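Wrist cam only vs. wrist + overhead, our sorting numbers

kidus_a
Ran the thing I kept threatening to run. Same policy, same demos, one copy trained with the overhead view and one with the wrist view alone. Task is candy into bins. Wrist only got 79 percent of picks right, and adding overhead bought us 3 points. I spent most of July mounting that overhead camera, so please be gentle.

pliltis
79 over how many trials? If it's 20, those 3 points are noise and so is your July.

kidus_a
20 per layout, 11 layouts. I can do arithmetic, I just can't mount cameras.

mpillai
Doesn't match what we saw at Bronel. Taking overhead away wrecked us. The arm would grab something, turn, and lose all memory of where the bin was. Were your bins fixed?

kidus_a
Bins moved between layouts but never during a run. Fair point, that's probably carrying a lot of the result.

SoledadH
So the finding is "wrist cam is fine if the world holds still." I'd still read that paper. How messy is the table, though? Three candies on a white sheet would get you 79 with a coin and a magnet.

kidus_a
Messy enough. Wrist view from one of the layouts: 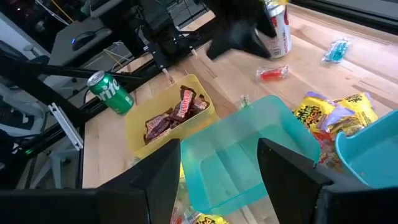
Most of the misses are small wrapped pieces close to a bin. The fingers come down, catch the rim, and the policy acts like it meant to do that. Overhead didn't help there at all, which is why I don't buy that a second view fixes everything.

mpillai
It fixes finding the bin. Rim hits are a depth problem and you know it.

pliltis
Post the per-layout numbers and I'll stop complaining.

kidus_a
You won't, but they'll be up tonight.

Contact the moderators | © Wuvstead Forums | Back to top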